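Visit report: Trunness shared workshop, arm build
20/02/2026

Trunness is a members' workshop on the upper floor of a former print works in Stodholm. I went to look at one build, the tabletop sorting cell known there as Adham, and to see whether its layout would fit the bay we have at home.

## Access and space

Entry is by the goods stair. The workshop has 16 bays, and Adham occupies two of them with the partition removed. Membership includes bench power and use of the saw room until 9 p.m. Storage is charged separately.

## The cell

The arm was bought second-hand in January, without its original controller cabinet. The replacement cabinet is a Murthy unit, wired by the members from a drawing pinned inside the door. Two wires on that drawing carry the same number. This is known and has not been corrected.

The work table is square and covered in dark green cloth. Plastic bowls and cups in several colors serve as the parts to be sorted. Green fabric panels stand on either side of the table, and the floor is white with a grid of thin dark lines. The members use the grid to put the table back after cleaning, reading its position off two corners. I would copy this.

Cable routing is the weak point. Cables lie across the floor to the left of the table and pass under a metal stand. A covered channel is planned but has not been ordered.

## Software and running

The control program runs on an ordinary desktop machine. Positions are taught by hand and stored in a plain text file, currently 821 lines long, with comments in two styles. Color thresholds sit in a separate file and are reset whenever the overhead lights are changed.

The run log for the current setup shows 209 picks, 23 of them marked as failed. The log does not separate a missed grasp from a dropped part, so the figure is of limited use. Small cups are said to be harder than bowls, but no breakdown by size was available.

Speed is limited in the program. I asked for the stopping distance at that limit and was told it had not been measured. We should measure ours before setting a barrier line.

## Points for our own build

- Mark the floor before the table goes in.
- Run cables overhead or in a channel from the start.
- Log failure type as well as failure count.
- Check the depth of the bay with the arm fully extended. Ours may be short.
- Ask Trunness for the cabinet drawing once the wire numbers are fixed.

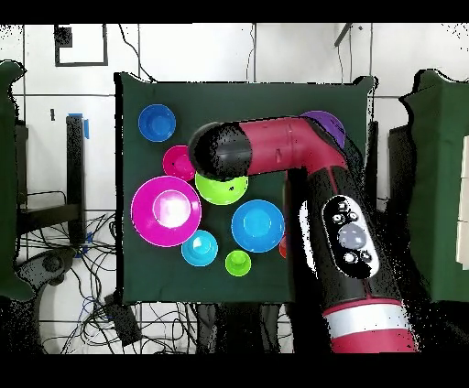
Adham: arm over the sorting table, bowls and cups on the cloth.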